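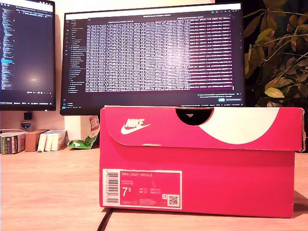

Best way to store old family letters and postcards?

Posted by Estrella Camacho

Hi all! My aunt in Rosales moved to a smaller apartment in January and I came home with all the family paper nobody else had room for. It's mostly letters my great-grandparents wrote each other, plus a stack of postcards (the oldest postmark I can read is 1905) and a few school report cards that made me feel a lot better about my own. Right now they're in a shoebox in my hall closet, still in whatever bundles she had them in, and some of those bundles have rubber bands that have gone crunchy.

I'm not a museum and I don't want to spend a fortune, but I'd like my kids to be able to read these someday. Do I need special boxes? Is it OK to leave the letters folded in their envelopes? And my cousin wants to laminate the postcards – please tell me that's a bad idea so I can show her.

Azucena Zavala

Show your cousin this: don't laminate them! It's heat and glue and you can't undo it. Clear polyester sleeves do the same job and you can slide the card right back out to read the other side.

I went through this with my dad's letters a couple of years ago. First thing I'd do is get those rubber bands off. If one is stuck to the paper, don't yank it, just lift off what comes easily and leave the rest. Same with rusty paper clips, slip a bit of stiff plastic under the clip before you slide it off so it doesn't tear.

Regular shoeboxes are fine for a few months but the cardboard is usually acidic and it'll yellow the paper over time. Look for a box marked acid-free and lignin-free, the kind with a lid. You can get them in shoebox size. I unfolded my letters and laid them flat in folders with the envelope tucked behind each one. If a letter cracks when you start to open it, stop and leave it folded. Pencil only if you write on the folders.

Hall closet is a good spot as long as it's not on an outside wall. Mine were in the attic before and the summers up there did them no favors.

Valentin Lebrun

just scan everything and then it doesnt matter what box its in. I did 42 letters in one evening on a cheap flatbed

Oi-ling Pan

I'd scan them too, but please keep the originals and take care of them, hard drives die. 600 dpi is plenty for handwriting. Do the backs of the postcards as well, I skipped mine and had to start over. I name my files by year and then who wrote it, with "undated" at the front for the mystery ones.

Also ask your aunt who everybody is while you can. My grandmother's letters mention a "Cluvero" on almost every page and I still don't know if that's a person or a dog.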